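Home | About Us | What We Pack | Jobs | Give | Contact

Packers and Sorters Wanted, Drummond Street Workroom, Tollport

Jan 26, 2018

If you are the kind of person who gets a quiet satisfaction out of a well-filled bag (and we have met a good many of you over the years!), we would love to hear from you. Flirier puts together bags of everyday toiletries and small household things for people in Tollport who have just moved into a new place, often with very little to bring along. We sent out 3,000 bags last year from our workroom on Drummond Street, and the list for this spring is already longer than we had planned for, so we are hiring 4 part-time packers and sorters to start in April.

What the work is like

Donations come to us all jumbled together, and the first job of any shift is to sort through them. You'll check dates, look for leaks and missing caps, wipe off anything sticky, and put like with like on the shelves. After that comes the packing itself, which goes by a list. Each list belongs to one household, and no two are quite the same. One family may need baby wipes and a mild shampoo, and the next may have asked for shaving things and hand cream.

We pack into open bins first and into bags second. It takes a few minutes longer, but whoever checks the order can see everything at a glance before it gets tied up, and we have had far fewer calls about a missing toothpaste ever since we started doing it this way. Bottles go lying down in the bin, flat packages wherever they fit, and the heavy things move to the bottom when the bag is filled.

You would be on your feet for a good part of the shift, though there are stools and you are welcome to use them. Full bags can weigh up to 25 pounds. If lifting is hard for you, please say so when you write, and we will set you up at the sorting or checking end.

Who we're looking for

You don't need any experience. We'll show you everything, and you will spend your first shifts alongside somebody who knows the shelves. It does help if you can read a packing list carefully, keep going when the pile looks endless, and be kind about the odd things people donate. We speak English in the workroom, and a second language would be very welcome on the phones. Shifts are mornings or afternoons, whichever suits you, and we try hard to work around school pickup.

A bin on the table

Five things are in the white bin, among them an orange bottle, a red one with a pale cap, and a flat package with a ring pattern. A small order like this is a nice one to learn on, with plenty of room left to lay everything out. 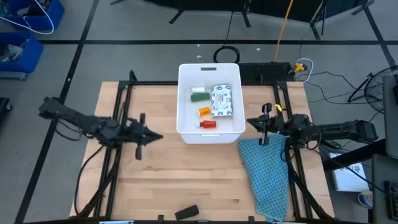 How to apply

Write us a few lines about yourself and the hours you could manage. A résumé is fine but we don't need one. You can drop your letter through the door at 117 Drummond Street or hand it in at the Dokmont Pharmacy counter, where they keep a folder for us. Please put a phone number on it and tell us a good time to call.

We'll invite people in for a cup of coffee and a look around the shelves before anyone has to decide anything. Bring a friend if you'd feel easier that way, and wear comfortable shoes.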